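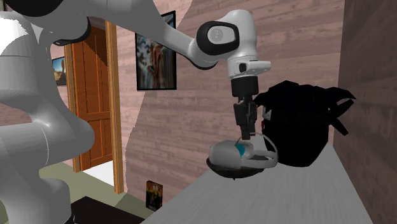

Label the paid stories

The Clorkley Courier has 1,907 subscribers, and I have been one of them for 14 years. I still read it on Wednesday with my breakfast. Lately I find it hard to tell which pages the paper wrote and which pages somebody bought.

In May it ran a long piece on the Brendel housing estate. It praised the parks, the roads and the builder's record, and quoted no one who lives nearby. The word "partner" sat under the headline in small grey type. I asked five neighbours what they took that to mean and got five answers. One thought it was the reporter's job title.

The going rate for a half page like that is $500, according to the paper's own rate card. A full page is $1,210. I don't begrudge them the money. Classifieds have gone, the printing bill has not, and a paper that can't pay a reporter won't be sending one to council meetings.

My complaint is with the label. If a business paid for the story, print "paid advertisement" at the top, in the same size type as the first paragraph. Do it on the website as well, where the grey word disappears altogether on my phone.

Harish Devadiga, who edits the Grendier weekly, has done it this way for years. He told me two advertisers left when he started and one came back. His readers still argue with him about his editorials, but they know which ones are his.

The Courier could make the change next week. It needs a line of bold type and a phone call to the advertisers.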